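CHAPTER 7
Kitting: Parts Presentation for Small Electrical Assembly

By Lensa Nigatu and Slamet Govindasamy
Revised August

7.1 Introduction

An assembly bench depends on what arrives at it. The person who joins a cable to a board can work only with the parts within reach, and if one of those parts is missing, mixed with another, or bent in transit, the work stops. Kitting is the name given to the step that comes before assembly. In kitting, the parts needed for one unit, or for one stage of a unit, are taken from bulk storage and placed together in a single container, known as the kit tray.

This chapter introduces the layout of a kitting station, the handling of parts that are easily tangled or scratched, and the records that go with each tray. Chapter 6 dealt with the storage of bulk stock. Chapter 8 will take up the assembly bench itself. Students who have not yet read the section on static control in Chapter 4 should do so before attempting any of the practical work.

After studying this chapter, the student should be able to:

- arrange source bins and a kit tray on a work surface;
- explain the purpose of a tray lining and choose a suitable one;
- lift and set down wire harnesses, short leads, and bare circuit boards without harm to them;
- complete a kit card and respond correctly when a part is missing.

7.2 The Station

A kitting station has three elements: the work surface, the source bins, and the kit tray. The surface should be flat, pale, and plain. Small screws, clipped wire ends, and loose terminals show up well against white, and a plain top is easily wiped between jobs. Where two tables are pushed together, the seam should be checked for gaps before work begins.

Source bins hold one family of parts each. They are placed on both sides of the tray so that neither hand has to cross the other, and they are kept in the same positions from one shift to the next. A bin should be deep enough to hold its contents securely, yet open enough for every item on its floor to be seen from above. Bright bins are preferred, and many plants use a single color for all source bins and a different material altogether for the tray. The difference helps the worker to keep stock and kit apart.
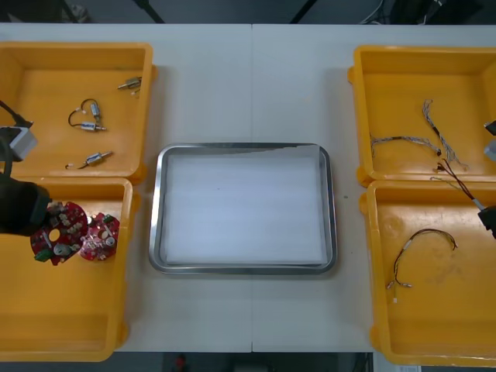

The tray stands in the middle. It belongs to the kit and travels with it, while the bins remain at the station. This rule seems simple, but a large share of kitting errors begin when it is broken. A part set down on the open table belongs to neither the stock nor the kit, and it may be swept up with either. Parts should therefore move directly from bin to tray. If a part must be put down for inspection, it is returned to its own bin first and picked again afterward.

Bins should not be filled to the rim. In the training workshop at Posska, where much of the material for this chapter was prepared, Yusri Santoso sets the stock level for each bin by the shape of the part. Compact items such as connectors may lie fairly close together. Harnesses and leads are kept few to a bin, because each added length of wire makes it more likely that lifting one will drag another along with it.

7.3 The Tray and Its Lining

Kit trays for electrical work are commonly made of stainless steel or molded plastic. Steel trays are stiff, do not absorb oil, and can be washed often. Rounded corners leave fewer places for dust and wire clippings to collect, and a raised rim keeps the contents inside when the tray is carried.

Bare steel has two drawbacks. It is hard enough to mark a soft finish, and it is smooth enough for parts to slide whenever the tray is tilted. A sheet of thin foam answers both. The foam should cover most of the floor of the tray and lie flat. A sheet cut too large will curl against the wall and lift small parts toward the rim. A sheet cut too small will drift, and its edge will catch on connectors.

Ordinary packing foam is suitable for wire, cable, and mechanical parts. It must not be used beneath exposed circuit boards unless it is marked as safe for static-sensitive items. The two kinds can look much alike once cut, so offcuts without a label should be thrown away. Linings are inspected at the start of each shift and replaced when they are torn, when they no longer lie flat, or when loose specks cannot be shaken off.

7.4 Handling Flexible Parts

Wire harnesses cause more difficulty in kitting than any other class of part. A rigid part keeps its shape when it is lifted. A harness does not. It may open out, close up, or hook itself around its neighbor, and the way in which it comes to rest depends on how it was released.

The student should follow this procedure.

1. Look at the harness before touching it, and find both ends if they can be seen.
2. Grip the harness at its most compact section, where the wires run close together. Do not lift by a single loop or by a connector.
3. Raise it slowly until it is clear of the bin. If a second item follows, lower both and begin again.
4. Bring the harness over the tray and lower it until it touches the lining before letting go.
5. Leave the loops as they fall, provided that no part of the harness hangs over the rim.
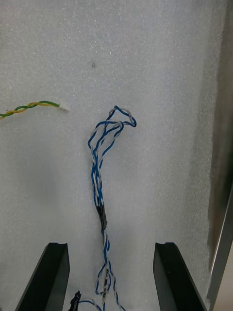
Twisted wires call for some further care. The twist holds the conductors side by side and, in signal circuits, reduces the effect of outside electrical noise. Pulling on one strand, or rolling the bundle between the fingers, will loosen the twist in one place and tighten it in another. Sharp bends should also be avoided. A fold that is pressed flat under a heavier part may remain as a kink, and a kink in a fine conductor is a point at which it may later break.

For these reasons, flexible parts are placed in the tray with room around them. Where a kit holds both flexible and rigid parts, the rigid parts are set toward one end and the harness toward the other. Nothing is stacked on a harness. Where contrasting colors are used within a bundle, the colors should be checked against the kit card at this point, while the wires lie open to view.

7.5 Handling Boards and Short Leads

Circuit boards are lifted by their edges. The thumb and finger should not press on mounted components, and a connector block should never be used as a handle. Round boards need particular attention, as they offer no corner to hold and will turn in the grip. Boards of different sizes that share a bin should be separated with care, keeping the upper board level so that its underside does not scrape the one beneath.

Leads with heavy end fittings behave differently again. The fitting swings at the end of the cable and may strike the tray wall. Such a part is best held at the fitting, with the cable allowed to trail, and the fitting is set down first. Exposed terminal tips should face away from any board in the same tray.

7.6 Records

Each tray is accompanied by a kit card. The card gives the kit number, a line for every part, the number of pieces required, and a space for initials. A line is initialed when its part is placed in the tray, and at no other time. Completing the card from memory after the tray is full defeats its purpose.

CASE: The Dromix Line

At the Hamel plant, kits for the Dromix control unit were at first issued without cards. Over one production run, 800 trays were sent to the assembly benches. Of these, 235 were returned to the kitting station, most of them for a missing lead or for the wrong length of harness. Aiman Lumenta, then supervisor of the station, made two changes. The harness bins were moved to the right side of every table, and a card was placed under the front edge of each tray before picking began. In the next run, 902 trays were issued and two came back.

Students should note that neither change required new equipment. They should also note that both were made together, so that the plant had no means of telling how much of the improvement came from each. Section 7.9 returns to this point and describes how changes to a station may be tested one at a time.

7.7 Missing and Doubtful Parts

When a bin is found to be short, the tray is held at the station and the line on the card is left blank. A partly filled tray is never passed forward in the expectation that the missing part will follow. The worker marks the tray as held, reports the shortage, and begins another kit only if a second tray position is free.

A doubtful part is treated in the same way as a missing one. Bent terminals, nicked insulation, and boards with visible scratches are removed to the reject container and entered in the station log. The decision to use or discard such a part rests with inspection. The form of log used in the practical exercises is the Grurkatance sheet, reproduced in Appendix C with notes by Slamet Ismail.

Text copyright the authors. Requests for classroom copies should be sent to the course office. | Contact | Back to top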